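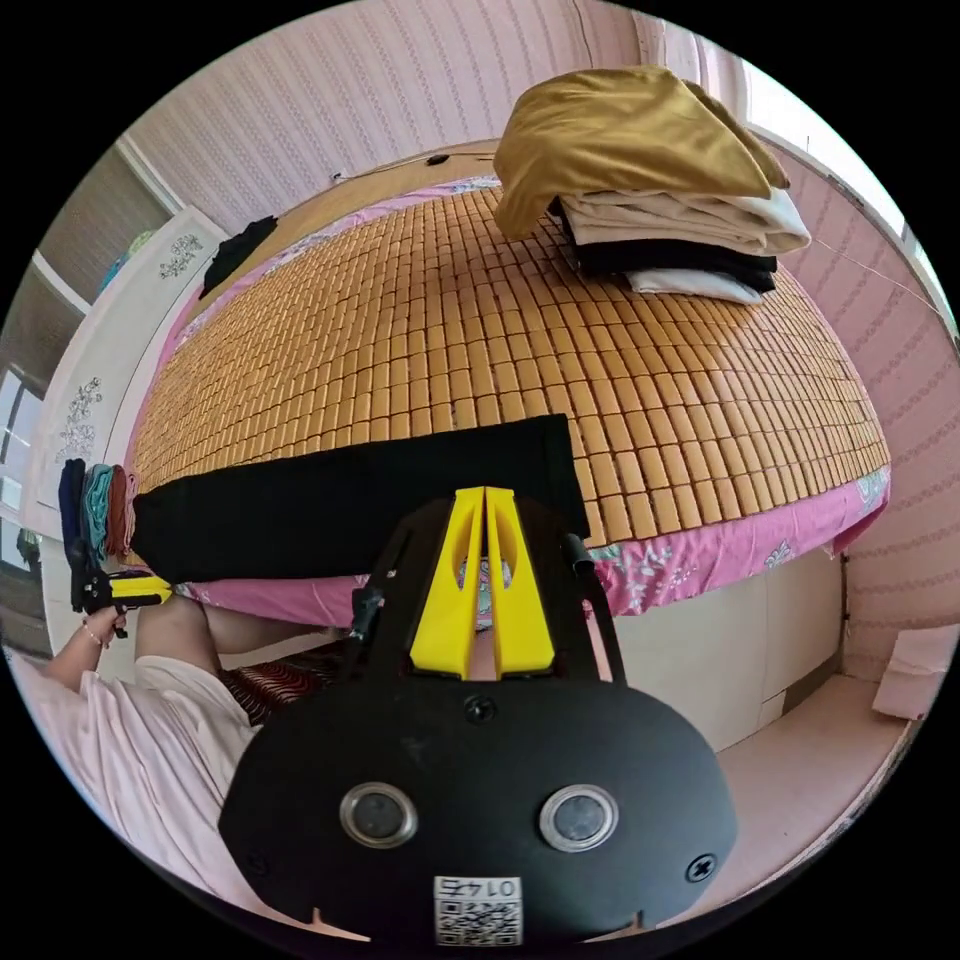 My grandmother could not bear a drawer. She owned one chest in her whole married life, and she kept jars in it, and every piece of clothing in the house in Boros lived in piles that moved from bed to chair to shelf and back again according to a system she never explained to any of us. I thought of her all through March, while I was learning to fold properly at the ripe age of forty-six, with the bedroom door shut and a radio going. I work on the bed, as she did. The tile mat stays on, those small tan and orange pieces in their tight rows, with the pink flowered sheet hanging down underneath, and it makes a lovely firm surface for pressing out a sleeve with the flat of your hand. Black things get laid out long across the front. Folded things go to the sides, and the satiny mustard one ends up draped on top of its pile, for satin will not be told what to do by anybody!

The person who set me on this road is Orsolya Antal, who teaches folding (yes, you can take lessons) above a dry goods shop in Purville. I had gone in for buttons and came out signed up for 7 evenings, at a total cost of $137, which I did not mention at home until the third. There were over 3,000 garments folded in that room last year, according to the tally she keeps in pencil on the back of the door, and I can well believe it, having contributed a good many of them myself, most of them twice.

Orsolya starts everyone on a plain white cloth. You fold it in half, smooth it from the middle outward, and fold it again, and then she makes you shake it out and start over until your hands stop fussing. After that come shirts, and after shirts the slippery fabrics, which she folds in wide, lazy turns with a piece of cotton laid inside to give them something to hold on to. Heavy things go at the bottom of a stack. She likes the folded edge facing out, so that you can read a pile by its stripes of color and pull the one you want without toppling its neighbors.

I have not become a tidy person. There is nearly always something black and crumpled up by the wall that I mean to get to after supper. But I look forward to wash day now, and when my sister drove over from Purncombe last month she picked up a shirt from the shelf, turned it over, and asked me who had done it. I made her sit down on the bed and I taught her the white cloth.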